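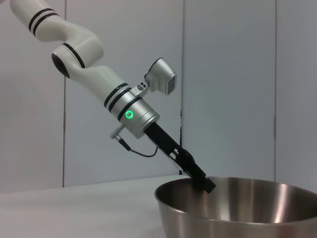

Arm and gripper at the steel bowl, Cillberg demo area.

Open day report to the Rizvi fund, July

We had 125 visitors through the doors, well past what we'd hoped for when we wrote to you in spring! Babar Rana ran the arm and Fouzia Ghauri took questions, and both were hoarse by four. Your grant paid for the demo area and the staff hours, and we're so pleased with how it went.

Groups of up to 11 came in at a time. The bowl was the big draw (children wanted to know if it could make pancakes), and the kitchen people from Osley stayed for two full rounds, asking about cleaning and reach. The pale wall panels went over well too, and Els Smits would like the same ones in the training room. 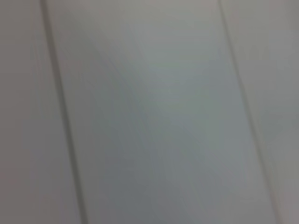 Feedback and next steps

We got 79 comment cards back. Most asked for more time near the arm, so the next visit will have longer slots. Ehsan Jadoon is typing up the cards and will send them with the cost sheet.

Fouzia Khokhar, project lead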